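Shoes Off in Pasden

In Pasden, people have taken off their shoes at the door for as long as anyone can remember. The town sits below the Gaete quarry, and the dust gets into everything. 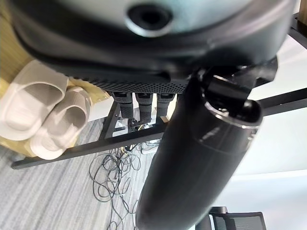
Three black fingers, pointing down.

Older houses had a cold porch for boots. The apartments put up on Grikov Street have 552 units and no porches, so the habit moved into the hallway. Most tenants keep a low rack there – guests get the bottom shelf.
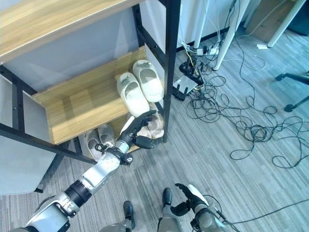 Reaching in among the slippers on the lower shelf.

House slippers were once cut from old felt blankets and lasted 3 or 4 winters. Few families still make them.
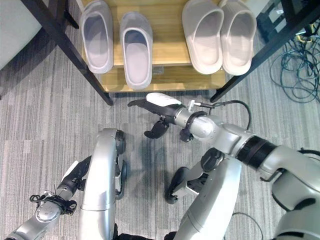 Felt had one real fault, and that was washing. It shrank, and it held the gray dust in the seams. Molded clogs wipe clean in the sink, but plenty of households have never given up the padded kind, and a gray padded pair next to an off-white molded one is a common enough sight. The Nultex mill stopped making felt years ago.
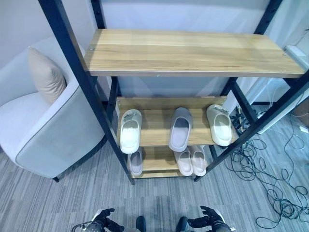
Page 100

Visitors still get caught out. The rule is simple: step in, stop on the mat, and wait to be handed a pair. Turning them down is considered rude, even in July.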